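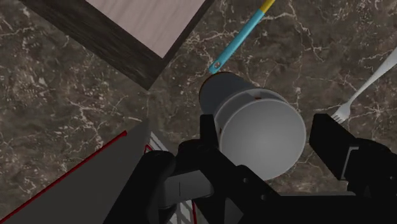 Simulated kitchens help robot arm learn to handle cups, Sukdale researchers report

27 October 2021

Researchers at the Sukdale Institute have released the results of a study in which a robot arm was taught to pick up and turn over kitchen items using practice carried out entirely in computer simulation. The method, called Mahama, is described in a technical report published on the institute's website.

The work addresses a long-standing cost in robotics research. Teaching an arm to handle household objects has usually meant many hours of practice on real equipment, with a person present to reset the bench after each attempt. Under the Mahama method, the arm practises in rendered kitchens, where a cup, a fork or a board can be returned to its starting place at once and the next attempt begun without delay.

The research team generated 2,000 simulated benchtops for the study. Each differs in the material and colour of the counter, the direction of the light and the items left lying on it. A gray cup may be set beside a white fork and a utensil with a turquoise handle on dark veined marble in one kitchen, and appear among other items on a plain pale counter in the next. The cup may stand upright, lie on its side or rest upside down.

"We wanted the arm to meet a cluttered counter from the first day of training," said Onni Kinnunen, who leads the project. "Earlier systems were often trained on a single object against a plain background, and their performance fell away once a second object was placed nearby. A kitchen bench is seldom clear, and the training should reflect that."

The arm relies on a view from close to the gripper, looking down at the counter. According to the report, this view was chosen over a fixed view of the whole room because it keeps the fingers and the object together throughout the grasp. It also means that parts of the arm hide some of the counter from view. The team kept the full shape of the arm and gripper in the simulation so that the system would learn to work with a partly blocked view.

Training is carried out in 3 stages. In the first, the system is given recorded demonstrations, performed by staff who steer the simulated arm by hand controller. In the second, it practises alone and is scored on whether the object is held securely and released where intended. In the third, the colours and surface patterns of the kitchen are changed between attempts while the task remains the same. The report identifies the third stage as the one that contributed most to the final result.

The finished system was assessed on 1,000 simulated kitchens that had been held back from training. The institute reports that it completed the cup task in a clear majority of them, and that it outperformed a version trained without changes of colour and pattern. Results for forks and other thin, flat items were weaker. The authors attribute this to the small space between such items and the counter, which leaves little room for a two-fingered gripper to close on them.

The study does not include trials on a physical arm. Dr Kinnunen said that this was the most important limit on the findings and that readers should treat them accordingly.

"A simulated cup has a weight and a surface that we have chosen for it," Dr Kinnunen said. "A real one may be chipped, or slippery, or heavier than it looks. We have a result in simulation, and the next step is to learn how much of it carries over."

Trials on physical equipment are planned to begin in April at the institute's Ziston laboratory — a shared facility with 2 test benches fitted out as home kitchens. The work will be supported by Trovix, an automation firm, which will supply the arms and provide engineering advice. The institute will retain control of the study design and will publish the results whether or not they favour the method.

The simulated kitchens and the recorded demonstrations will be made available to other research groups free of charge for non-commercial use. Requests for access should be directed to the institute's research office.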